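Chapter 2
Flat stock: area, waste and repeat

Before you start

You should be able to multiply and divide decimals, change millimetres to metres, and find the area of a rectangle. If any of these gives trouble, go back to the exercises set by the Flotton workshop at the end of the last chapter.

By the end of this chapter you should be able to
find the net and gross area of a job
work out how many parts can be cut from one sheet
allow for the width of a blade
measure the repeat of a pattern and work out the extra length it calls for

Most of what is fixed to a wall, folded into a box or laid on a floor begins as flat stock. It is sold by the sheet or by the roll, and it is nearly always sold in sizes that do not suit the job. The difference between what is bought and what ends up in the finished work is called waste. Some waste cannot be avoided. The rest comes from poor planning, and the methods in this chapter deal with that part.

Two areas matter in any estimate. The net area is the area of the finished parts added together. The gross area is the area of all the stock bought. Waste is the gross area less the net area, and it is usually given as a percentage of the gross. Some suppliers give it as a percentage of the net, so check which is meant before comparing two quotations. The first is never larger than the second, and on a job with a great deal of offcut the two figures are far apart.

Shapes other than rectangles are treated in the same way. The area of a triangle is half the base times the height. The area of a parallelogram is the base times the height, where the height is measured square to the base and never along the sloping side. Measuring along the slope is the most common mistake in students' work and always gives too large an answer. Slanted parallelograms in a dark and a light tone, stacked so that the slope changes direction from one column to the next, make the chevron, a pattern used on wall coverings.

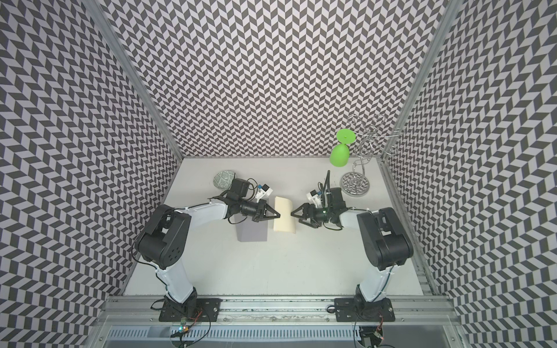
2.1 Repeat and drop

The repeat of a pattern is the distance along the roll from one point to the next point exactly like it. Each length hung on a wall must start at the right place in the repeat if it is to match its neighbour. The length cut is therefore the wall height, plus trimming, taken up to the next whole number of repeats.

In a straight match every length starts at the same place in the repeat. In a drop match every second length starts half a repeat lower. Cutting from two rolls in turn often saves material with a drop match. A chevron whose columns divide evenly into the width of the roll can be hung as a straight match.

Do not work from the repeat printed on the label alone. The Bemier tables list the repeat before pasting, and some papers stretch. Measure a pasted length.

2.2 Cutting parts from a sheet

Sheet stock is planned on paper first. Draw the sheet to scale, mark the grain direction if there is one, and place the largest parts before the small ones. Parts with a grain direction may not be turned. Plain card with no grain marking may be turned if the drawing allows it - check this with whoever issued the drawing.

Thickness plays no part in the area but decides how many sheets may be cut at once. It should be read at the edge, with the sheet lying flat.
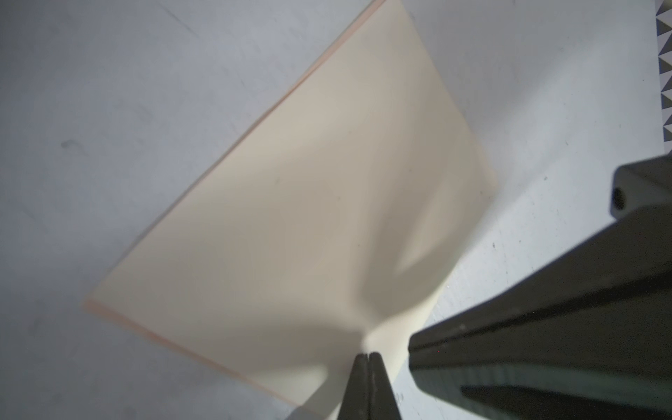
Figure 2.1 Plain cream-coloured sheet, laid flat, with a thin orange-toned edge showing.

A knife removes no material worth counting. A saw does. The width of the slot left by a saw is called the kerf, and it must be added once for every cut made.

Worked example

A sheet supplied by Clirkosora is 723 mm wide. It is to be cut along its length into three equal strips.

With a knife: 723 ÷ 3 = 241 mm for each strip.

With a saw leaving a kerf of 2 mm: three strips need two cuts, so the kerf takes 4 mm in all. The width left is 719 mm, and each strip is 239.7 mm to one decimal place.

If the drawing calls for strips of 241 mm, the sawn sheet yields only two full strips. The third is narrow and counts as waste unless it can be used elsewhere. On an order of 100 sheets this means 200 good strips where the knife would have given 300.

Margin note: Edeltraud Imhof's method, used in the Hinojosa problems at the end of this chapter, adds one kerf to the sheet width and one to the part width before dividing. The whole-number part of the answer is the number of strips.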